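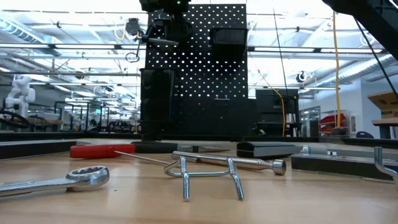
Week four, and we're finally onto getting a holiday apartment ready between guests, or turnover as everybody in the trade calls it. I ran rentals at Grekari for 11 seasons before I started teaching, so forgive me if I wander off into stories. Most of you will picture turnover as sheets and towels, and yes, there's plenty of that, but the complaints I used to get were mostly about small stuff: a wobbly chair, a cupboard door hanging by one hinge. A screwdriver and a combination wrench like the ones on the table will see to a good share of those, and a telescoping magnetic pickup is lovely when the screw you've just dropped has rolled under the oven.

The timetable

Guests out by 10, next lot in at 4. Sounds roomy! Now take the Sitine apartments, which we'll use as our case all term: 17 units, one laundry, one lift. Work out on paper who needs the lift at half past ten and you'll see the trouble straight away. Bring your version to the tutorial, pencil is fine.

Order of work

Open the windows, strip the beds, get the first wash on. Then walk every room with the checklist before anybody cleans anything. I can't say this loudly enough — a broken blind found at 10:15 is a phone call, and the same blind found at 3:45 is a refund. Kitchen before bathroom, floors last, and work backwards to the front door.

Money

Normunds Mets, who managed the Gajewski chalets, kept a float of 400 dollars per building for repairs and wrote every cent in a little book. You don't need the book (a spreadsheet will do) but you do need the float. Out of 74 repair entries he let me copy, almost all were under 20 dollars. We'll go through some of them in class and argue over which ones the owner should pay for. Have a look at the Drututetti management agreement first, clause six especially, as it's vague about wear and tear.

Reading for next time: the chapter on linen hire, plus the key handover sheet. Assignment one is due August 22, 2022, at my office or by email.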